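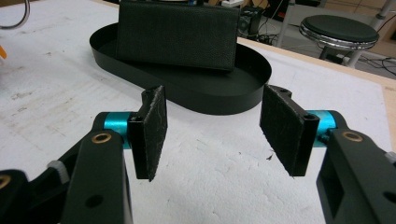

Plindholm White Foam Table Padding
Sold by the sheet, cut to order at Zatstead

We've been selling the Plindholm padding for long enough now that it has its own shelf, its own cutting bench and, on most Saturday mornings, its own little line of people at the counter. It is a plain white foam sheet that you lay over a tabletop before you start working on it. If you've ever set down a bunch of keys on a nice light wood table and winced at the noise (and then gone looking for the scratch), you already understand most of what it's for.

People buy it for all kinds of tables. Some of our customers cover a whole dining table with it when the sewing machine comes out, and others only want a square at one end for fixing watches, sorting hardware, labeling keys or painting models. One lady has it under her jigsaw puzzles. It lies flat with nothing glued or clipped, though if your table gets bumped a lot you may like a bit of tape at the edges, and we sell that too.

Why white?
We did carry a gray one for a while, and it was perfectly good padding, but the white kept selling and the gray kept sitting there. Small things are easier to find on white. A black screw or a dropped bead shows up right away, and so do colored key tags, pins and bits of wire. The other side of that is that the padding shows its life as well. It will pick up gray scuffs with use, and crumbs and specks of whatever you were working on will be there for everyone to see. Most of the marks wipe off with a damp cloth and a drop of dish soap, and the rest stay. We think a scuffed pad looks friendly enough, but if you want a spotless one for taking photos of things, please buy a second sheet and keep it in the closet.

Sizes and cutting
The padding comes to us from Greser on a roll that is 76 inches wide and 336 inches long, so nearly any table can be covered in one piece. Tell us the length and the width you want and we'll cut it square. The smallest piece we cut is 18 inches on the short side. If your table has rounded corners, order it square and trim it at home, with the sheet lying on the table where it's going to live - it really is much easier that way than trying to draw the corner on paper and mail it to us, which several kind people have done.

Do measure the part of the table you work on before you order. A sheet that stops a few inches short of the edge all the way around leaves a nice border of bare wood for your coffee cup and your pencils, and a lot of people end up preferring it.

Unrolling
Your sheet will arrive rolled up in a tube and it will want to stay that way. Lay it curl side down, put some books on the corners and leave it overnight. Please don't iron it, and don't use a hair dryer on it either.
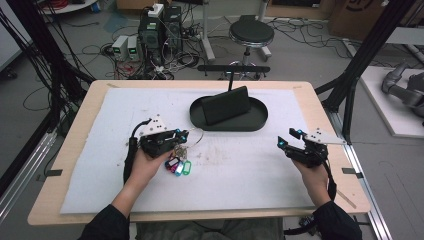
Can I leave a heavy object on the padding all the time?
You can, but expect a dent where it stood. Light dents usually fade over a day or so once the weight is off, and deep ones may stay.

Goes well with
The Pagano parts tray, a shallow tray with a raised rim that sits nicely on the foam and keeps small pieces from wandering off. We also stock Pagano key rings and plastic key tags in mixed colors, if it happens to be the key drawer you're finally tackling this winter.

Care
Shake it out or wipe it down when you're finished. Keep hot pans, soldering irons and candles well away from it. For storage, roll it loosely and stand it on end - folding leaves a crease that never quite goes away.

Orders and returns
Cut sheets ship within 2 business days. Uncut rolls can come back to us any time in the first month, as long as they're still in the wrapper. Sheets cut to your measurements can't be returned, but if the mistake with the ruler was ours, we'll cut you a new one and you can keep the first.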